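Carrier bag

A carrier bag (also shopping bag or, in parts of North America, sack) is a light bag with handles, handed over at a till so that a customer can take goods home. Few everyday objects have spread so far in so short a time, and fewer still have such a lively history of folding, printing and collecting!

History

Shoppers long brought their own baskets, nets and cloth bags. Paper bags with flat bottoms became common in the nineteenth century, and the one-piece plastic bag with looped handles, often called the T-shirt bag or vest bag, followed in the 1960s. It was thin, strong when damp and wonderfully cheap to make, and by the 1980s it hung beside tills in much of the world.

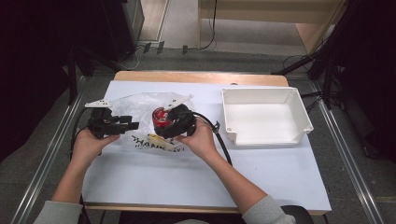

Photo: Jhun Aquino

Printing

Most vest bags are printed before they are cut, in one or two colours, as the film runs off a large roll. Shop names are the usual choice, but small shops that cannot order their own design buy stock bags, and these have produced a folk art all of their own. "THANK YOU" is the best loved of the stock messages, set in anything from stiff capitals to loose brush lettering. Smiling faces, roses and bunches of fruit are also common.

Thin film creases easily, and a design that looked bold and flat on the roll can become very hard to read once the bag has been used.
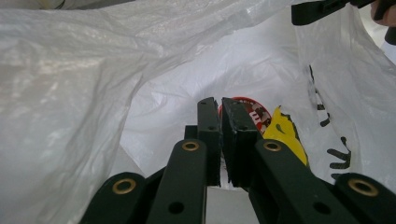 Printers allow for this by keeping lines thick and leaving plenty of space between letters. The designer Hélder Coelho, whose work for the Majali market stalls is much admired by collectors, drew every letter at least 2 cm tall for this very reason.

Collecting

Bag collecting is a cheerful and mostly cheap hobby. The Pledard collection, begun by Elie Hijazi, holds 1260 bags from 71 towns, stored flat between sheets of tissue. Bags from shops that have closed are the most sought after, along with misprints and bags made for sweet shops and fairs. 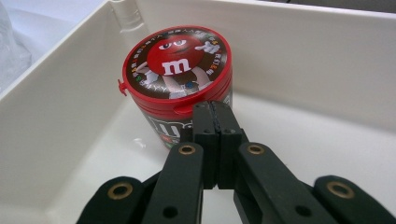

See also

Basket
String bag
Paper bag
Packaging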